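サポート > 家庭用品 > Silska 衣類スチーマー > 設定ガイド > 第2章 準備と基本の使い方

当サイトではクッキーを使用しています。閲覧を続けると、クッキーの使用に同意したことになります。［同意する］［設定を変更］

第2章 準備と基本の使い方

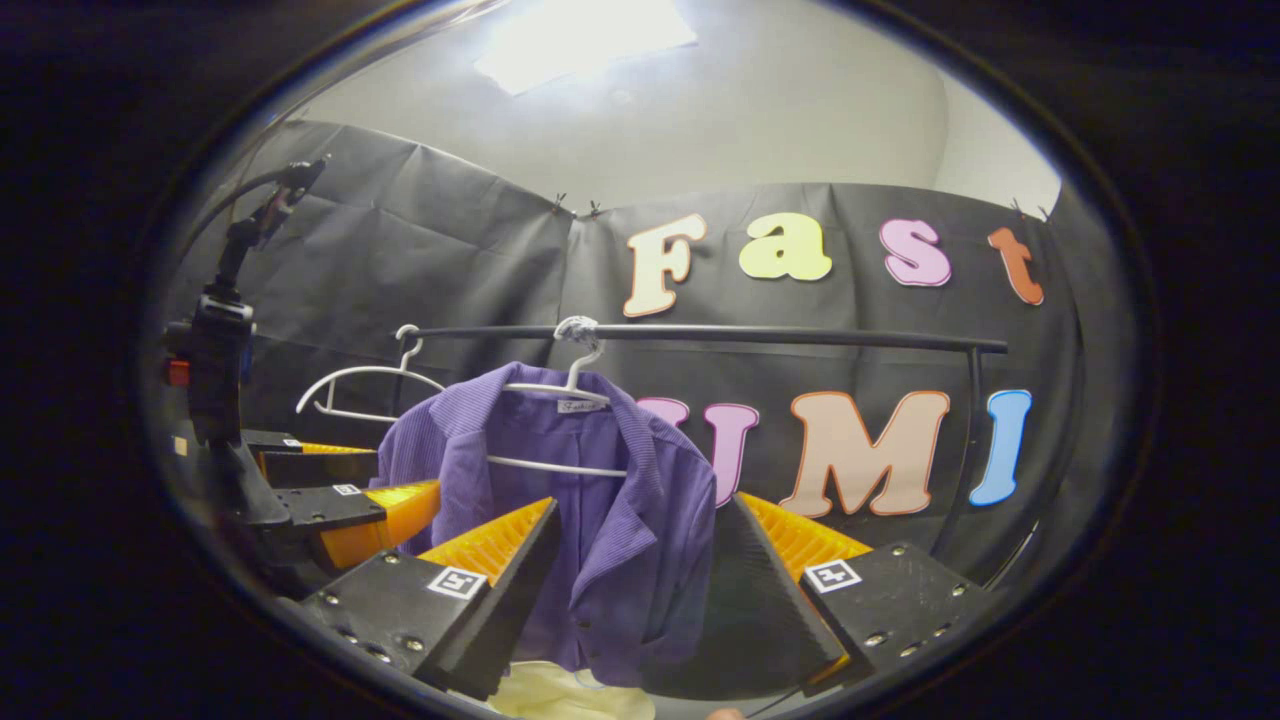

この章は、Silska をはじめて使う方のために書きました。すでにほかのスチーマーを持っている方も、2.1 と 2.2 は一度読んでください。給水の方法が、多くの製品と少しちがいます。本体の各部の名前は第1章にあります。

2.1 使う前の確認

1. 箱から本体、給水カップ、ブラシ、収納袋を出します。ブラシは収納袋の中に入っています。
2. 本体のスチーム面に貼ってある透明なフィルムをはがします。フィルムが残ったまま電源を入れると、とけて面につきます。
3. 電源コードを全部のばします。たばねたまま使わないでください。
4. コンセントの電圧が本体の裏のラベルと合っていることを確認します。
5. 延長コードは使わないで、壁のコンセントに直接さします。

注意：消費電力は905ワットです。同じコンセントから電気ポットやドライヤーを同時に使うと、ブレーカーが落ちることがあります。

メモ：はじめて使うとき、すこし匂いが出ることがあります。故障ではありません。窓を開けて、布に当てずに2分間スチームを出してから、使いはじめてください。

2.2 タンクに水を入れる

1. 電源プラグをコンセントから抜きます。
2. タンクのレバーを下に押しながら、タンクを手前に引きます。
3. ゴムのふたを開けます。ふたは本体からはずれないようになっていますから、強く引っ張らないでください。
4. 給水カップで水道水を入れます。タンクの容量は85ミリリットルです。線より上まで入れないでください。
5. ふたをしっかり閉めて、タンクの外側をかわいた布でふきます。
6. タンクを「カチッ」と音がするまで押しこみます。

注意：次のものはタンクに入れないでください。
・お湯
・香水、アロマオイル、柔軟剤
・のり剤、しみ抜き剤
・井戸水、ミネラルウォーター

旧版のガイドには「香りつきのアイロン水は使用できます」と書いてありましたが、この文は削除しました。香料の成分が弁に残って、スチームが弱くなる例がありました。旧版の紙のガイドを持っている方は、この部分をなおしてください。

水が硬い地域では、水道水と精製水を半分ずつまぜて使うことをおすすめします。硬さがわからないときは、地域の水道局のページで調べることができます。Grerkinbridge の工場で試験に使っている水は中くらいの硬さですから、このガイドに書いてある手入れの間隔も、その水を基準にしています。

2.3 衣類をかける

スチーマーは、アイロン台の上よりも、ハンガーにかけた状態で使うほうが簡単です。

1. 衣類の洗濯表示を見ます。アイロンの絵に×がついている衣類には使わないでください。
2. 衣類をハンガーにかけて、肩の線をハンガーに合わせます。
3. シャツの場合は、いちばん上のボタンをあけておきます。その下のボタンは、ひとつおきにとめれば十分です。
4. ポケットの中のものを全部出します。
5. ハンガーをじょうぶなフックか物干しの棒にかけます。カーテンレールは、湿気と重さで曲がることがあるので使わないでください。
6. 後ろの壁から手のひらひとつ分、衣類をはなします。

注意：人が着ている衣類には、絶対に使わないでください。やけどをします。

メモ：ハンガーはプラスチックでも木でもかまいません。細い針金のハンガーは、水分でさびが出て、布に色がつくことがあります。また、熱くなりやすいので、手で持つ場所に気をつけてください。

壁紙や、塗装した家具の近くでの使用はすすめません。スチームは布を通りぬけて、思ったより遠くまで届きます。浴室のドアの前など、ぬれても困らない場所がよいです。

2.4 スチームを当てる

1. プラグをコンセントにさして、電源ボタンを長く押します。ランプが赤く点滅します。
2. ランプが白に変わるまで待ちます。
3. 最初のスチームは、衣類に向けないで出します。管に残った水が、しずくになって出ることがあるためです。
4. 空いている手で衣類のすそを軽く引きます。このとき、手をスチームの出る方向に置かないでください。
5. 上から下へ、ゆっくり本体を動かします。同じところを何度もこするより、一回をゆっくり動かすほうがしわがよくのびます。
6. えりは裏から先に当てて、そのあと表に当てます。
7. そでは、下に引いてのばしながら、肩のほうから手首のほうへ動かします。
8. 終わったら、衣類をそのままかけておきます。完全にかわくまで着たり、たたんだりしないでください。

注意：本体を上下さかさまにして使わないでください。スチーム面から熱い湯が出ます。

布ごとの当て方

綿、麻：スチーム面を布に直接つけてもかまいません。しわが強いときは、先に霧吹きで軽く湿らせます。

ウール：布から少しはなして当てます。そのあと、付属のブラシで毛の流れをととのえます。

コーデュロイ、ベルベット：スチーム面を布につけないでください。毛がつぶれて、てかりが出ます。できれば衣類を裏返して、裏からスチームだけを当てます。表に当てるときは、はなして当てて、布がまだあたたかいうちにブラシを一方向に動かします。うねのある布では、ブラシはうねにそって動かしてください。横に動かすと、うねの形が乱れます。

絹：目立たないところで先に試してください。水のしみが残る絹もあります。

化学繊維：弱いスチームを選びます。熱で縮むものがありますから、長く同じ場所に当てないでください。

皮、合成皮革、防水加工の布には使えません。

メモ：コーデュロイのてかりは、一度できると、もとにもどらないことがあります。この項目は、お客様相談係の Ruxandra Buzatu がまとめた問い合わせの記録をもとに、今回書きなおしました。

2.5 スチームの強さを変える

強さは「弱」と「強」の2段階です。電源を入れたときは、いつも「弱」ではじまります。前に使った設定は保存されません。

1. ランプが白のとき、電源ボタンを一度短く押します。ランプが青になり、「強」に変わります。
2. もう一度短く押すと、ランプが白にもどり、「弱」になります。

「強」ではタンクの水が早くなくなります。上着など大きい衣類のときは、とちゅうで給水が必要です。そのときも、かならずプラグを抜いてからタンクをはずしてください。

2.6 使ったあと

1. 電源ボタンを長く押して、ランプが消えたことを確認します。
2. プラグを抜きます。コードではなく、プラグを持ってください。
3. タンクをはずして、残った水を捨てます。
4. 本体を付属のスタンドに立てて、冷めるまで待ちます。
5. スチーム面をかわいた布でふきます。
6. 冷めてから収納袋に入れます。

注意：タンクに水を入れたまま保管しないでください。冬に寒い部屋に置くと、中の水がこおって、タンクが割れることがあります。

コードを本体に強く巻くと、根元の線がいたみます。ゆるい輪にして、ひもでとめてください。

2.7 うまく動かないとき

スチームが出ない
タンクが最後まで入っているか確認します。「カチッ」という音がしないときは、タンクのみぞに糸くずがないか見てください。

水がたれる
ランプが白になる前に使っていませんか。または、水を線より上まで入れていませんか。どちらでもないときは、ゴムのふたがねじれている可能性があります。ふたは部品として注文できます。

ランプが赤のまま変わらない
プラグを抜いて、本体が冷めるまで待ってから、もう一度電源を入れます。それでも同じときは、使用をやめて、販売店に連絡してください。

白い粉が出る
水の中の石灰分です。第4章の「石灰を取る」を読んでください。酢は使わないでください。中のゴムがかたくなります。

布にしみができた
水だけのしみなら、まわりを霧吹きで湿らせてからかわかすと、目立たなくなることが多いです。茶色のしみは、タンクや管のよごれが原因かもしれません。第4章の手入れをしてから、古いタオルで試してください。

2.8 部品と修理について

タンク、ゴムのふた、ブラシは、Vasiliu の販売店で注文できます。本体の修理は Listau の修理窓口で受けつけています。送るときは、タンクを空にして、本体をよくかわかしてください。水が残ったまま送られた製品は、運送中に基板がぬれて、修理ができなくなることがあります。

修理票には、次のことを書いてください。
・本体の裏にある製造番号
・いつから、どのような状態になったか
・ふだん使っている水の種類
・おもに使う布の種類

日本語の文についてわかりにくいところがありましたら、翻訳担当の Roxana Pop まで、修理窓口を通してお知らせください。3月の改訂では、読者の方からの手紙をもとに、2.2 と 2.4 の文をなおしています。

次の章：第3章 旅行で使うとき（電圧の切りかえ、機内への持ちこみ）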